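The Gap Between the Doors
What a tall double-door cabinet says about its hinges, its floor and the people who load it

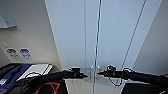 A storage cabinet has two moving parts, and most owners give them no thought until one starts to rub. By then the fault has usually been present for months. The place to look for it is the center gap, the vertical line where the left door meets the right.

On a well-hung pair the gap is the same width from top to bottom. A taper means that at least one door has rotated in its opening. If the gap is wide at the top and fine at the bottom, the doors have dropped at their free edges, and the cause is a loose upper hinge, a floor that is out of level, or a carcass that has been pushed out of square. Eye position matters here. A tall cabinet viewed from close up will show converging lines that aren't in the metal or the board, so the gap should be measured with a feeler or a folded card at the top, at handle height and at the bottom.

The floor comes first. Put a level across the base inside the cabinet, front and back, then along each side. Correct with the leveling feet if there are any, or with plastic shims if there are not. Empty the upper shelves before lifting a corner. Many doors that look badly hung will close evenly once the base is flat, and a hinge adjusted before leveling will have to be adjusted again.

Hinges come second. Concealed hinges normally have a side screw, a depth screw and a height screw. Turn the side screw on the top hinge a quarter turn, close both doors, and check. Fixed-pin hinges have no such range, and the only remedy is to pack behind the leaf.

The Banela 18, sold in plain colors for offices and workshops, uses fixed pins. The Tirar double-door uses concealed hinges with all three screws and is the easier of the two to live with. I have had a Tirar in a back room since July, loaded with paper on the lower shelves and spare parts above, and have adjusted it once. The Getum costs 629 dollars, 200 more than the Tirar, and most of the difference goes into a thicker door.

Handles deserve more attention than they get. A pair of slim vertical handles set close to the gap puts the pull at the free edge of each door, where the least force is needed. It also invites people to open both doors with one hand - hooking two fingers across the gap - which twists the doors against each other and works the screws loose. Check handle screws from the inside, and use a washer if the screw head has begun to sink into the surface.

Loading is the last item. Weight belongs low. A cabinet with its heaviest boxes on the top shelf will rack slightly every time a door is pulled, and no hinge setting will hold. Roughly 7 inches of clear height above each row of boxes is enough to get a hand in without dragging the shelf forward.

Anything tall should also be anchored to the wall. Use the bracket supplied, fix it into a stud, and recheck the gap afterward, as a tight bracket on an uneven wall can pull the top out of square.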